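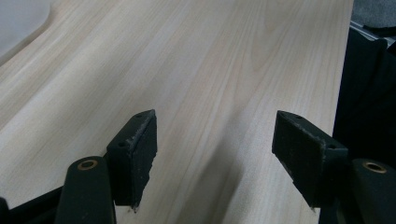 Frequently asked questions: Trullel grasp-width estimation

These answers cover the method, the released data, and the most common problems reported by groups trying to reproduce the results. Installation is covered in the README.

What does Trullel estimate?
The distance between the two finger pads of a hand-held parallel gripper, at every video frame, using only the wrist camera. The output is a single scalar per frame in millimeters, plus a confidence value between 0 and 1.

Why estimate width from video when an encoder would do it?
An encoder adds a cable, a clock to synchronize and a part that can fail. Hand-held grippers are passed between operators and dropped. We wanted a width signal that could also be recovered from recordings made before any sensor was fitted.

Do I need fiducial markers on the fingers?
No. Earlier versions used printed tags. Tags work well when clean, but the estimate is lost when a tag is covered by the grasped object. The current version tracks the pad outline and fixed hardware features such as screw holes and bushings. Wear on the pads is tolerated as long as the outline is intact.

How is the model trained?
In two stages. The first stage learns pad segmentation from 3000 hand-labeled frames. The second stage regresses width from the segmented outlines, with ground truth from a bench fixture. The camera intrinsics are held fixed in both stages.

What is an empty-table sequence, and why is it required?
It is a short recording in which the gripper is opened and closed over a bare surface with no object between the pads. It supplies the open and closed limits for a particular unit. Without it, the width is correct only up to an offset, and that offset differs between units because of tolerances in the linkage. Record one at the start of each session and again after any finger is removed.

Does the table surface matter?
Less than we expected. Wood grain, plain white and gray mat gave similar errors. Glossy black surfaces did not: dark pads over a dark background produce poor outlines, and the confidence value drops. Shadows between the fingers are handled by augmentation in stage one.

What accuracy should I expect?
On the held-out set of 940 grasps, the median absolute error was 2 mm. Errors are largest near full opening, where both pads are close to the image border and a small change in angle is hard to resolve. Near contact the error is smaller, which is the range most policies depend on.

Can I use the output directly as an action label?
Yes, after smoothing. We apply a median filter of width 3 and then resample to the control rate. Heavier filtering delays the closing event and reduced grasp success in our tests.

My widths drift over a long recording. What is wrong?
Check the camera mount first. A slight rotation of the camera relative to the gripper body appears as slow drift. If the bushings move in the image while the gripper is held fully open, the mount is loose. Tighten it and repeat the empty-table sequence. Existing recordings can be corrected with the realign script if both a starting and an ending sequence are available.

Does it work with soft fingers?
Not in the current release. The outline model assumes a rigid pad. The Plesport branch replaces it with a deformable contour, but its results are preliminary and it has not been tested on thin objects.

How does Trullel relate to Amusard?
Amusard is the policy-learning code that consumes the labels. The two repositories are versioned separately. Trullel can be run alone, and its output is a plain CSV file.

Are the raw videos available?
The bench recordings are included in the release. The remaining recordings are distributed as extracted outlines and widths only.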